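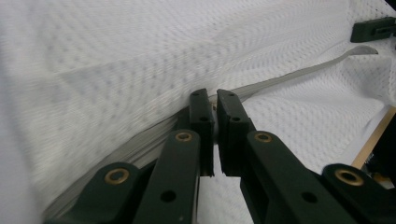
Style > Runway > Features

Gillport's Knitwear Show Moves to the Ferry Hall

Tickets for the Gillport winter show sold out in 20 minutes, and most buyers came for one name. Saoirse Ó Dálaigh has not shown a collection since she left Fahy, the label where she cut patterns for 7 years.

Her new line, Ivik, has 500 seats to fill in January – the old venue held 284. Eimear Kavanagh will open the show and Daithí Egan is styling it.

"I wanted coats people can sit down in," Ó Dálaigh said at a fitting. She has kept the running order short, with knits first and evening pieces last. Prices will be announced after the show, and orders open the next morning.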